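Seating a brass band in a narrow village hall
Asked by Fosdale, 18/12/2018
Viewed 494 times. 2 answers.

We're a small amateur jazz and swing outfit and we've been given a regular spot in our village hall from March. It's long and thin with a low stage at one end, which the trumpets regard as theirs by ancient right. Every time we've played there the people at the front leave looking as if they've been in a minor road accident, and the people at the back tell us they could only hear the drums.

We have a little PA (an Oddsson, second-hand, one channel crackles) which we mostly use for the singer and the raffle. The hall holds 100 if everyone breathes in. Should we be off the stage and along the side wall? Do we mic the saxes? Our bandleader's view is that everyone should "just listen more", and he has been saying so for years to no effect on the trombones.

Budget is not large. Please don't tell me to spend 2,000 quid on a desk.

Answer from Kirsten Kirkegaard
Accepted

Come off the stage. A low stage in a narrow room points the bells of the trumpets straight at the front row's foreheads, and the piano might as well be in the next county. Set up halfway down the long wall, with the audience in a shallow curve in front. You lose some seats, but nobody ends up very far from you.

Order matters more than kit. Rhythm section in a tight clump to one side, bass amp off the floor on a chair, drummer where he can see the pianist's left hand. Saxes in front, seated. Trombones behind them. Trumpets at the back and standing, but ask them to play slightly across the room and into their stands for anything marked under forte. They will be hurt by this. Give it two rehearsals.

I wouldn't mic the saxes at all. Mic the singer, put a touch of piano through the PA if it's an upright with its back to the crowd, and leave it there. Once you mic one section the others turn up to compete, and trumpets don't have a knob.

For the brass, the cheap fix is mutes. Cup mutes for ballads and anything behind the singer, plungers if you're doing the growly stuff. The rubber end of a new sink plunger does perfectly well – a NEW one, I do have to stress, having once shared a stand at Altatow with a man who was vague on the point.

Last thing: send somebody with decent ears to the back during the first number and believe what they tell you.

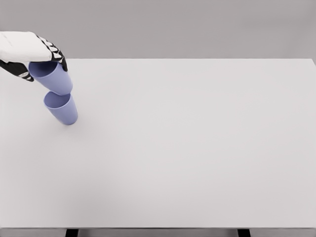 Lavender-blue cups, one held over the other.

Answer from Drasto

curtains. hang something heavy on the wall opposite the band, ours was like playing in a biscuit tin till we did. old velvet ones from a theatre clear-out are fine but they smell

also sack the drummer (i am a drummer)

Comment from Fosdale

Thank you both. Tried the long wall on Sunday and could hear the piano for the first time, which was a mixed blessing. Trumpets are sulking. Will look into curtains.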